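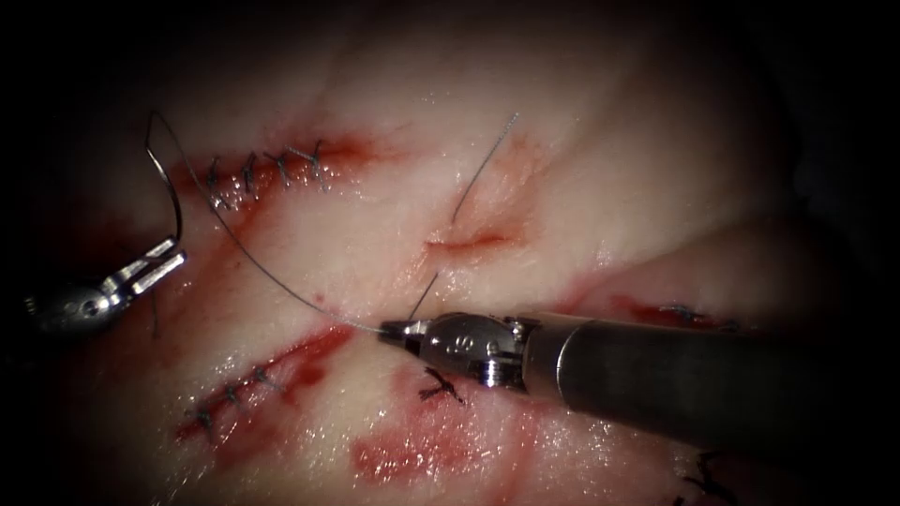

How often does the Hartley label printer need a new roller?
When labels start to skid or come out slanted after a proper cleaning. The box says every 300 rolls, and I would treat that number as the maker's hope. Dust and cheap label stock wear a roller long before then.

4. Replacing the roller

Before you start: switch the printer off at the wall and leave it for 20 minutes. The print head holds its heat longer than the status light suggests.

1. Open the lid and take out the label roll.
2. Push the two gray tabs outward. They are stiff. If one snaps, the printer will still run, but the lid will rattle.
3. Lift the old roller straight up. Do not twist it.
4. Wipe the empty slot with a dry cloth.
5. Drop in the new roller with the gear on the left. Press until both tabs click.
6. Reload the labels and close the lid.
7. Hold the feed button for 7 seconds to print a test strip.

Note: The "self-aligning" feature only corrects a small drift. Load the roll straight and don't count on it.

Caution: Never use rubbing alcohol on the roller. It dries out the rubber. Some sellers include alcohol wipes in the kit anyway.

Note: Romer rollers fit this model and cost less. The ones we tried slipped on glossy labels. Plain paper was fine.

If the test strip is still slanted, repeat steps 3 to 5 once. After that, suspect the gear, see section 5.

Section revised by Leszek Dudek, August 18, 2026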